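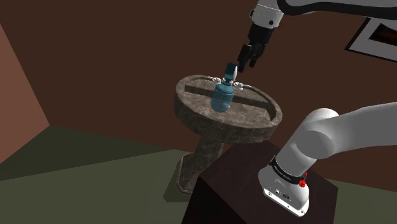

The simulated arm at the sink, open day at Seltska, 7th November

I had the best morning at Seltska! They run cleaning for 200 hotel rooms in Parnthorpe, and the simulation desk lets staff try out jobs for a robot arm before anyone buys one. Moving a bottle at a stone sink sounds dull until you watch a housekeeper argue with the screen about where the fingers should go (she won).

Two of the five people at the desk used to clean rooms full time. Now they split the week, and they told me their wrists are glad of it. The close view was my favorite, with the black fingertips on either side of the teal part of the bottle.

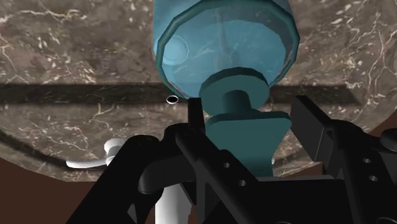
Close view at the sink; next stop: Vitska

Louder, warmer, and still mostly folding by hand. The crew there gets its first turn at the desk in July.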